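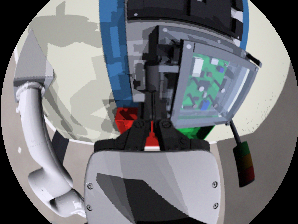 Wrist view in the simulated Jokudska cell, fingertips at the gray cylinder.

2025-10-30

I meant to spend the morning on the tray approach, and of course I spent it on the stop fault. Writing it all down while I still have it straight in my head, partly for me and partly for Lauri, who has the cell next and shouldn't have to dig through my terminal history (sorry in advance for the state of the log folder!).

The trouble is that the arm goes into a protective stop and the tower light doesn't hear about it. At step 1366 of the overnight batch the Sorkalow controller logged too much force at the wrist, froze the arm as it should, and the stack light stayed green for the rest of the run. I went back through 14 runs from the same batch and found the same thing in two of them. Both were stops during an approach to the fixture, with the gripper low down and not much room on either side of the fingers.

My first guess was the contact settings, since we loosened them in September and I have never quite trusted them. I put the old values back and the stop came a little later, but the light still didn't change. So the force spike and the light are separate problems, and I lost a good hour treating them as one. Lauri did say at the time that we should log the light state next to the stop flag, and I said we'd get to it, so he is entitled to a small smile.

What I believe is going on: the light node only reads the state when the arm reports a finished move. A stopped move never finishes, no report goes out, and the light sits there showing whatever it last had. I changed it to poll the stop flag directly and repeated the approach by hand, pushing the target a bit too deep on purpose. Red came on with the stop. I have only done that some two times, so please don't call it fixed yet.
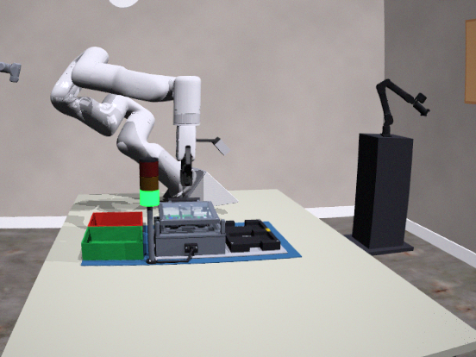 Can we keep using the light as our sign that the arm is free to move?

Go by the stop flag on the controller page for now, and treat the light as decoration until the new polling has been through a full overnight batch.

I know it's only a simulated cell and the worst that got hurt was my morning, but the light node is the same code we plan to hand over for the Fakhoury cell, where somebody could walk up to a stopped arm and read the light as good news. I'd like it held back from that release, and I've put a note on the branch to say so.

Still to do:

- rerun the overnight batch with polling on, same seeds
- log light state and stop flag on one line (Lauri's idea, credit where due)
- find out why the force spikes at all; try the Stutden gripper model with the thinner fingertip pads
- decide what the light should do if it loses the controller altogether. I lean toward red, Lauri was leaning toward flashing amber, and we should settle it over coffee before either of us writes any code

Old contact values are still loaded. I left them in, so swap them back if you need to compare with last week's runs.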